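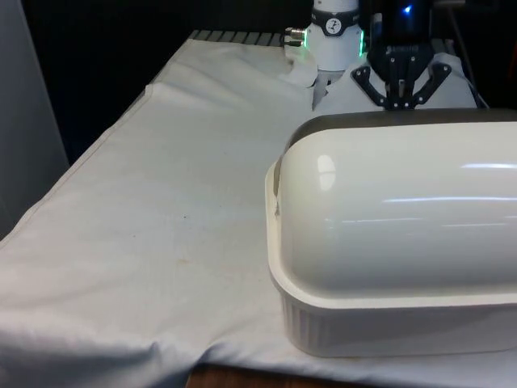 Plerkgate Table Hire lends white tablecloths and lidded serving containers for buffets, christenings, funeral teas and other meals at home or in a hall. The questions below are the ones we get most often by phone and email. Many are about marks, so it may help to know what we mean by a light mark: the faint brownish stain on the white cloth near the ribbed container is one, and so is the small dark speck just above it. Neither would cost you anything when the cloth came back to us.

Last updated: November

What size are the cloths?

The standard cloth is 200 cm wide and comes in two lengths. The wider Retano cloth is for tables where you want the fabric to hang well down at the front. Please measure the table itself, including any end leaves, and give us the length and width. We will work out the drop.

Are the cloths ironed?

They are pressed and folded before they go out. A fold line down the middle is normal. If you lay the cloth the evening before, most of the creases will ease, and you can go over the rest with a cool iron on the table if the table top can take it. Put a towel underneath first. Soft wrinkles where the cloth hangs over a corner can't really be avoided.

Which way up does the cloth go?

The hem is turned under and stitched, so the side with the folded edge goes face down. On a cloth that has been washed many times the two sides can look much the same. Run a finger along the edge and you will feel the turning.

Do I have to wash the cloth before I return it?

No. Shake off the crumbs outside, let it dry if it is damp and put it back in its bag. Please do not bleach it. Bleach leaves yellow patches that we can't get out, and we have to charge for those. The same goes for candle wax that has been scraped off with a knife.

What should I do about a fresh spill?

Blot it with kitchen roll and leave it. Tea, gravy and most sauces come out in our wash. Red wine and turmeric are harder, so tell us when you return the cloth and we will soak it separately. Salt does no harm but doesn't do much good either.

How much is the deposit?

The deposit is £65 per order, whatever the size of the order. It goes back to the card you paid with within 3 working days of the return. We keep part of it only for burns, tears, bleach damage and missing items.

Can the containers go in the oven?

No. They are for serving and for keeping food covered on the table. Cook in your own dish and move the food across when you are ready to put it out. They should not go in the microwave either.

How do I clean the containers?

Wash them by hand with warm water and washing-up liquid. The ribbed sides hold on to grease, and a soft brush gets between the ribs better than a sponge. Dry the rim and the inside of the lid before you close it. Scouring pads will dull the finish.

Will it matter if the rim is slightly marked?

Small marks on the rim are noted on our sheet before the container leaves us. If you find one that isn't on your copy, ring us before you use the container.

Where should a lidded container go on the table?

Put it near an edge, with enough height above it for the lid to come right up. Leave a space beside it for a serving spoon. If guests will be helping themselves from both sides, a lid that swings up towards one side can get in the way, and it is worth turning the container and trying it before the food goes in. 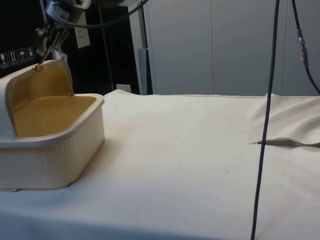 One customer wrote from Cowie to say that her guests kept leaving the lid up and the potatoes were cold by the second helping. She now puts a small card beside the container asking people to close it, and she fills it half full and tops it up from the kitchen. We think the half-filling is good advice for any hot food.

Do you deliver?

We deliver in Plerkgate and Cilley. Orders for Cowie can be collected from us or dropped off by arrangement, depending on what else is going out. Deliveries are made before noon.

How do I change an order?

Reply to your confirmation email, or ring and ask for extension 598. Sizes can be changed until the order is packed.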